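The Fourth House

The house in Gornenell had five bedrooms, and the one at the back of the ground floor was mine. I had come in February with two suitcases and a kettle I was told I would not need. They let me keep it.

The organisation ran four houses in the town and ours was the last to open. Skadska, the first, was the one people meant when they said "the big house", although it had fewer rooms than ours. Those who lived there came over on Sundays for lunch and stayed until the buses stopped.

There were three residents besides me, and two assistants who slept upstairs. The older assistant had been a cook on the ferries. She kept the rota on the fridge and moved names about when she thought two people needed a day apart. My name was next to washing up more often than I thought fair.

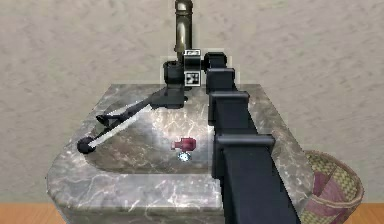 In the spring a letter came about the rent. It was going up to 610 a month, and the assistants talked about it in the kitchen with the door shut. I could hear them through the wall. The roof at Vasseur Street needed 3,000 spent on it, the younger one said, and the money had to come from somewhere.

I had nearly 20 pounds in a tin. I put it on the table at supper and said it was for the roof.

The man who sat opposite me, who did not often speak, went upstairs. He came back with a jar of coins and put it beside my tin. The cook looked at the jar and the tin for a while, then asked who wanted more potatoes.

In the morning both were outside our doors again, with the money still in them. I took mine in and said nothing about it – I did not know what you were meant to say.

On the rota that week I was down for washing up again. He was down for drying.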